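About Jistlow

Jistlow is a small seller of dry food in Ovstead. We opened in December with one room, one counter and 22 products, and most of them were pasta. Today our list has 311 products, but pasta is still the part that we know best and the part that our customers ask about first.

The name comes from the street where the first shop was. We kept it when we moved to the Brurnard building, where we have more space for the dry goods and a better door for deliveries.

We sell to homes, to school kitchens and to small restaurants. At the moment 69 kitchens have a regular order with us. Some of them take only spaghetti, one case at a time, and we are happy with such orders too.

How we arrange the pasta

Long pasta stands on the shelf, with the same color kept together. A customer who can't read the language on a package can still find it again by its color and by the window in it. Short pasta comes in softer bags, and it has its own place on our order list – elbows first, then twists, then the small soup shapes.

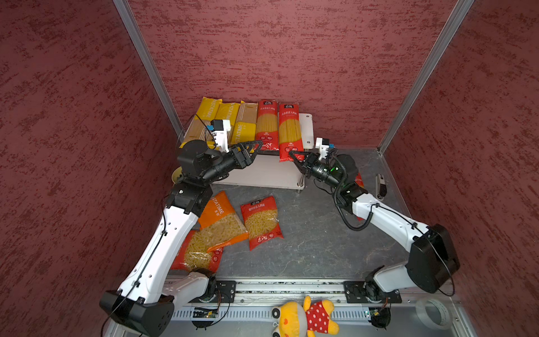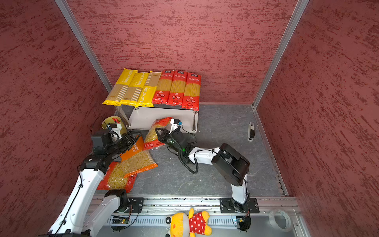

Spaghetti in yellow and red packages, with bags of short pasta.

We check every delivery by hand before it goes on sale. A package with a torn corner is not sold, even if the pasta inside is good. We write the date of arrival on the case, and the older case is always opened first. This is a simple rule, but it took us a full year to follow it well.

Our suppliers

We buy from 3 importers. The oldest of them is Manríquez, who brought us our first spaghetti and still calls before each shipment to ask what we need. We prefer to stay with few suppliers and to know them for a long time. When we want to add a new pasta, we cook it first in our own kitchen, once by the time printed on the package and once two minutes longer, as many school kitchens do.

Visiting us

The shop is open from Monday to Saturday. Large orders can be collected at the side door, please ring the bell and wait a moment. We will be closed on Fri 13 August for the yearly stock count – orders sent on this day will be answered the next morning.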